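Getting your crew ready for a picking arm (what worked at Dultel)

We put our first arm on the dessert packing bench in June, and I've been asked so many times how we went about it that I'm writing it down!

Start with the roster, before you touch the robot. I sat down with everyone on the bench and asked which bits of the shift they'd happily hand over. Placing pieces came first (sore wrists, every one of us). Checking toppings came last, so that stayed with people.

Next, practise on things that don't squash. Set the fingers wide, lower slowly, and aim for the thick crust end of a wedge. Keep your hand near the stop button and let each person have a go at running it, even the ones who reckon they never will.

Write down every miss in a plain notebook. We did 100 picks a day, then changed one setting at a time.

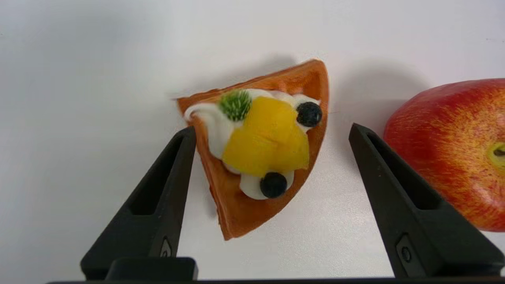
Lise Melnyk: We did this at Plalter and my tip is to sort out pay before training starts. Our packers became operators overnight, same rate, and it soured things for months.

Fair point, Lise. Ours got a new grade in week six, and I'd do it in week one next time.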